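Cloth duty, and the gripper that wouldn't let go of its own opinion

Jul 24, 2023. Red cloth on the marble again, gripper open over the floor.
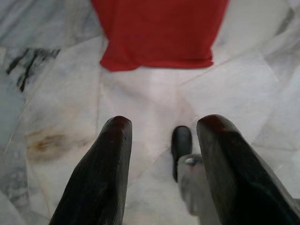
What went wrong

The fault came back. I'd been told in May that it was cured, and I wrote in here at the time that I'd believe it when I saw it. The arm goes down, the fingers close, the software reports a good grasp, and up it comes with nothing in it. Then it carries the nothing across to the bin and lets go of it very gently.

The Mesidside log says 3,316 attempts since the last update, and 1,075 of those are marked "success, unconfirmed". I asked what unconfirmed meant and was told it was a success. So I stood and watched for an hour this afternoon and I don't think much of that column any more.

My guess is that the finger position reading drifts. When the pads meet with no cloth between them it still thinks there's a fold in there. Cortés say it's the floor, too shiny, confuses the camera. Maybe. But the camera isn't what decides whether the fingers are full, and it did the same thing on the grey mat before lunch.

The bit I didn't like

Just after three it stalled on the way down and kept pushing. The force limit is meant to cut in at 300 and the screen showed over 300 for a good two seconds before anything stopped. I hit the button myself. No harm done, but my hand had been near there a minute earlier, straightening a corner.

Wrote it up as a safety matter. Was asked if I could call it "an observation". Left it as it was.

Tomorrow

Sturnier are sending a new limit setting, same as last time. I want the arm locked off until it has been tried against the test block. Lirance demo still on the calendar, apparently. Need to ring about the block, and find the long hex key.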